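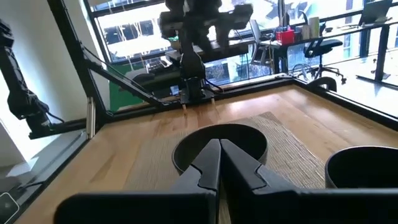

How long is the walk from Drernetmont to Drirkent? Two hours if you stick to the rail trail, longer if you trust the signs.

Weekends > On Foot > Short Walks
May, by the usual author
Filed under: Slow Travel, Complaints

I trusted the signs. The trail follows a train line that opened in 1905 and closed once people noticed how little there was at either end. It's flat and shady, and for the first mile I felt like a man who walks places.

Then came the fork. The sign at the fork points left for Drirkent and right for Drirkent, with a little hiker on each arm looking very sure of himself. I went right. Right is a gravel road, then a field, then a gate with a chain on it.

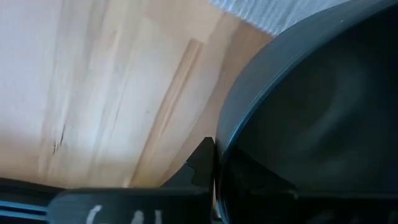 By the time I got back to the fork I had used up most of my water and a good part of my cheer. My boots are Fletiers, bought on sale, and they had started in on my left heel – the same spot as last spring, so at least they're loyal.

The left branch is lovely. Creek on one side, old stone wall on the other, and a bench every so often that faces away from the creek.
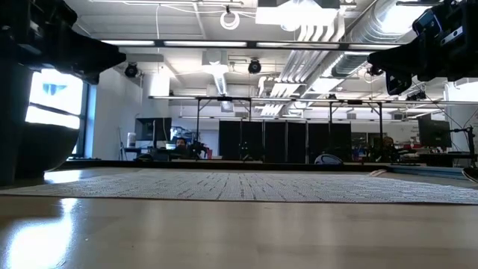
A reader wrote in after my last post on this trail to say that the benches used to face the tracks, so people could watch the trains, and that I should look things up before I complain. Fair enough. I still think a bench can be turned.

Drirkent has one place to eat, the Bhuiyan bakery, and it closes at 2. I got there with nearly 20 minutes to spare and had an onion roll the size of my hat.

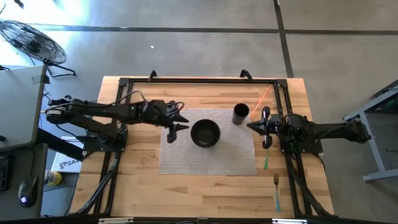 The bus back leaves from outside the bank. There are 5 a day, and the timetable is taped up on the inside of the glass, behind a poster for a plant sale. Bring exact change and go left at the fork.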